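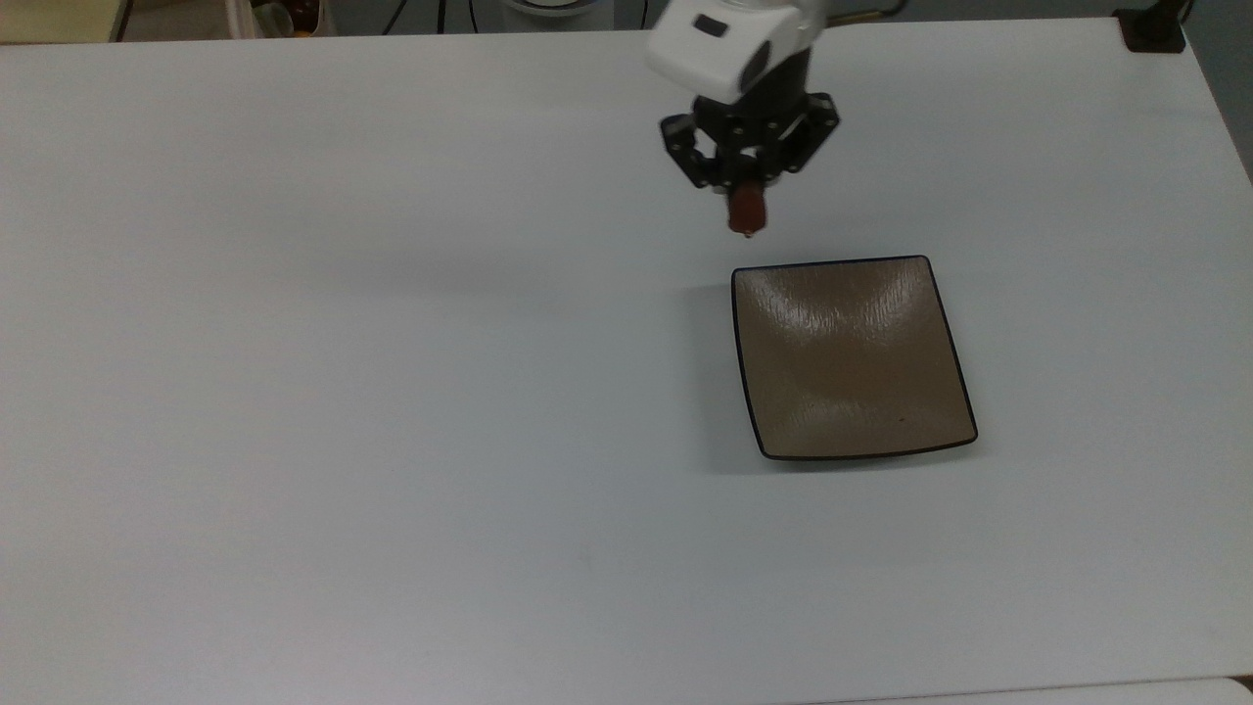
What should I budget for a small tabletop arm that plates food?

Posted by Joon-young Ra in Small Shop Automation

Hi all! I do prep for a little catering kitchen, and the owner at Stistlow has told me I can spend some money this year on one arm for plating. Small stuff mostly, bite-size pieces going onto square dishes, one at a time (I know, I know, a person can do it faster). The gripper would be the two-finger kind with black linkages, like you see everywhere now. What I can't figure out is the rest of the list. The arm quote I can read. But what about the table, the mounts, spare fingers, the dishes I'm going to chip while I learn? I've got until September before the money goes back in the pot. Has anyone here put together a full budget for something like this?

Milagros Villca
Saturday, February 15, 2025

Oh, I love this one, I went through the same thing last year! My advice is to get the arm quote and then start a second page for everything that touches the arm. Mine came to $1,225 on top, and I thought I was being careful.

The big ones were the table and the clamps. Get a heavy table with a plain matte top, big enough that you can move the dish around and still reach it. I tried to save money with a folding one and it wobbled every time the arm stopped, so I bought twice. Then cables. Price the longer ones up front, and leave room behind the table for them to hang down.

For fingers, ask whether you can buy just the pads or have to take the whole gripper. Avmont wanted $183 for a pad set when I asked, and Utumell only sold the complete thing. Soft, rounded food is hard on pads because you wash them so much. And ask them straight out whether the pads are OK for food contact, in writing, before you pay for anything!

Dishes: buy 15 of the same one, in whatever shape you'll really serve on. Square ones with raised corners are pretty, but you have to teach the arm a height that clears the corners, so don't practice on flat round plates and then switch. Shiny glaze can also fool a camera, so if you're buying one of those too, ask for a loan unit and try it over your own dish under your own lights.

gil_fan_2

Just rent. We rented a Gil for 2 months and sent it back, didn't need it. Also check your outlets.

Joon-young Ra

Thank you both! Milagros, I hadn't even thought about the pads. Did you pay for training or work it out yourself?

Milagros Villca

Worked it out myself, with a lot of evenings. If the seller offers a paid day, I'd put it in the budget and drop it later if you're feeling brave.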